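Search this site Go Advanced search Random article

Mezzanine (workspace)

A mezzanine in a workspace is an intermediate floor placed within the height of a single tall room and open to it on at least one side. It differs from a full storey in covering only part of the floor area beneath it. The term gallery is used where the raised floor is narrow and serves mainly for access, and balcony where it projects from a wall without columns at its outer edge. In office conversions the three words are often used loosely.

Terms

The upper surface is the deck and its lower face the soffit. The space below is the undercroft, although building managers commonly call it the lower bay. The part of the room left at full height is the void. The open edge of the deck is closed by a guard, usually a railing, a glazed screen or a low solid wall.

Structure

Decks are either built into the frame of the building or added later. Added decks may stand on their own columns or be hung from the roof beams. Radebe divides them into fixed and demountable types, the second being bolted together so that the floor can be removed at the end of a lease. The Skalen system, used in the Clinach conversions, is of the demountable type and is supplied in bays 3 metres wide.

Lighting

Daylight in a room with a mezzanine enters mostly through the wall facing the void, and its strength falls off quickly under the deck. The usual remedy is to glaze that wall to a good height and to light the lower bay separately. Railings with vertical bars, such as the black metal one along the balcony, let more light reach the deck than a solid wall of the same height. A white soffit reflects part of the light back on to the desks below, and strip lights may be fitted both beneath the deck and on the ceiling over it.
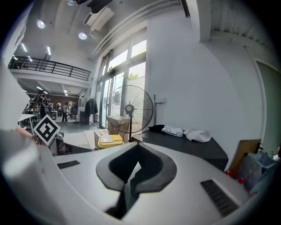
Heating and cooling are harder to balance than in a room of even height. Warm air gathers at deck level, so that in August the upper floor may be uncomfortable while the lower bay remains within limits. A wall-mounted air-conditioning unit set high up, as in the open-plan room shown, delivers cooled air into the upper part of the void. Pipes or ducts are commonly left exposed under the ceiling, where they can be reached for repair and do not reduce headroom over the deck. Slow ceiling fans are an alternative in rooms with enough clearance.

Sound

Speech carries easily between deck and lower bay. Yeoh's survey of the Majimbun workshops covered 389 desks and found that about 70 per cent of complaints came from users seated within sight of the open edge. Carpet on the deck reduced footfall noise below but had little effect on speech. Absorbent panels on the soffit were more useful.

See also

Gallery; Loft conversion; Open-plan office; Vosis building

Categories: Floors | Office layout | Building conversion | Articles last revised 18 October 2023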